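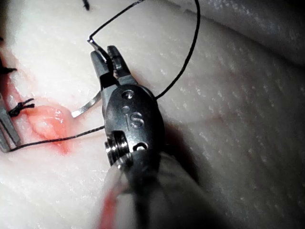 Dienstag, zweite Woche zu Hause

Um kurz nach fünf wach geworden, auf dem Rücken, wie immer zurzeit. Auf der Seite geht es links inzwischen eine halbe Stunde, rechts gar nicht. Ich habe das Kissen unter die Knie geschoben und noch eine Weile den Amseln zugehört. Gegen sechs fing der Bäckerwagen an, vor dem Haus zu rangieren, dann war an Schlaf nicht mehr zu denken.

Aufstehen über die Seite, Beine raus, mit den Armen hochdrücken. Das haben sie uns auf der Station so gezeigt und es ist das Einzige aus dem Merkblatt, an das ich mich jeden Tag halte. Tabletten um sieben nach dem ersten Brot. Die Abendtablette habe ich gestern weggelassen, die Nacht war dadurch etwas schlechter, aber der Kopf ist heute klarer.

Verband gewechselt. Die Haut um die Naht ist noch gelblich, am oberen Ende juckt es. Ich habe gestern Abend zu lange über Wundnähte gelesen. Dass die Nadeln gebogen sind, wusste ich. Dass man sie nicht mit den Fingern führt, sondern mit einem Halter mit geriffelten Backen, hätte ich mir denken können. Ich habe trotzdem bis halb elf weitergelesen und dann schlecht geträumt. Heute Abend wieder der Roman.

Vormittags gelaufen. Der Zähler von Skanosero hat 1.082 Schritte angezeigt, das erste Mal vierstellig seit der Operation. Die 1.000 hatte ich mir für Ende der Woche vorgenommen. Die Strecke: aus der Haustür, am Zaun der Gärtnerei entlang bis zur Bank an der Brücke, dort sitzen, dann zurück. Auf dem Rückweg zweimal stehen geblieben, einmal wegen der Luft und einmal, weil ein Kind mit dem Roller quer über den Weg kam. Beim Husten halte ich mir immer noch die Hand auf den Bauch. Das sieht vermutlich seltsam aus, ist mir aber egal.

Die Treppe ist das eigentliche Problem. 54 Stufen bis zur Wohnung, kein Aufzug. Beim Einzug fand ich das gut für die Beine. Heute habe ich auf jedem Absatz Pause gemacht und auf dem vorletzten die ganze Hausordnung gelesen. Dort steht, dass Teppiche nur am Vormittag geklopft werden dürfen. Ich kenne niemanden, der noch Teppiche klopft.

Tragen darf ich weiter nichts Schweres, vier Wochen lang nicht mehr als eine Packung Milch und ein Brot. Der Einkauf kommt deshalb aus Ferbridge, mit dem Lieferdienst. Heute fehlten die Haferflocken und die Zwiebeln, dafür lagen zwei Netze Zitronen in der Kiste. Ich habe angerufen, die Zitronen darf ich behalten. Der Fahrer hat die Kiste bis in die Küche gestellt und wollte kein Trinkgeld nehmen. Ich habe ihm dann Zitronen angeboten, die wollte er auch nicht.

Mittags Suppe von gestern, Kartoffel und Lauch. Ich esse kleinere Mengen und dafür öfter. Kaffee schmeckt noch nicht wieder richtig, irgendwie nach Pappe. Stattdessen der grüne Tee aus dem Laden Mao, von dem ich noch eine halbe Dose habe. Danach hingelegt und entgegen dem Vorsatz fast zwei Stunden geschlafen. Aufgewacht mit Abdruck vom Sofabezug im Gesicht.

Am Nachmittag die Balkonkästen. Vor dem Krankenhaus hatte ich noch Kapuzinerkresse gesät und dann vergessen. Sie ist aufgegangen, viel zu dicht. Im Sitzen vereinzelt, mit dem Kasten auf dem Hocker vor mir, das ging gut. Die herausgezogenen Pflanzen habe ich in Joghurtbecher gesetzt, obwohl ich weiß, dass Kresse das Umsetzen nicht mag. Wegwerfen wollte ich sie aber nicht. Der Schnittlauch vom letzten Jahr blüht. Die Minze muss ich zurückschneiden, sie hängt schon beim Nachbarn unten ins Geländer. Vielleicht morgen, die Schere liegt im Keller und in den Keller gehe ich heute nicht mehr.

Post: eine Rechnung für das Telefon am Krankenbett, das ich nicht benutzt habe. Den Widerspruch habe ich gleich geschrieben und auf die Kommode gelegt. Briefmarken sind keine mehr da. Außerdem der Brief mit dem Termin zur Nachkontrolle in Jilton, morgens um zwanzig nach acht. Der Bus fährt um halb acht, das sollte reichen, wenn ich rechtzeitig mit der Treppe anfange. Ein paar Fragen für den Termin aufgeschrieben, sonst fällt mir im Sprechzimmer wieder keine ein:

Ab wann Fahrrad?
Ab wann wieder in die Badewanne?
Ist das Ziehen beim Niesen normal?
Krankschreibung verlängern oder halbe Tage?

Bei der letzten weiß ich selbst nicht, was ich hören möchte. Am Schreibtisch sitzen könnte ich vermutlich schon, drei Stunden am Stück aber sicher nicht. Im Büro ist im Mai immer viel los und ich merke, dass ich es nicht besonders vermisse. Die Mails habe ich heute nicht geöffnet. Gestern schon, das war ein Fehler.

Abends Regen, erst dünn, dann richtig. Fenster in der Küche offen gelassen wegen der Luft, danach den Boden mit dem Fuß und einem Handtuch trocken gewischt, weil Bücken noch zieht. Zwei Brote mit Käse, eine halbe Gurke. Im Radio ein Konzert, das ich nach dem zweiten Satz ausgemacht habe – zu viel Blech. Jetzt ist es kurz vor neun. Tablette liegt neben dem Wasserglas, ich nehme sie heute doch.

Morgen: Briefmarken, Minze, einmal bis über die Brücke.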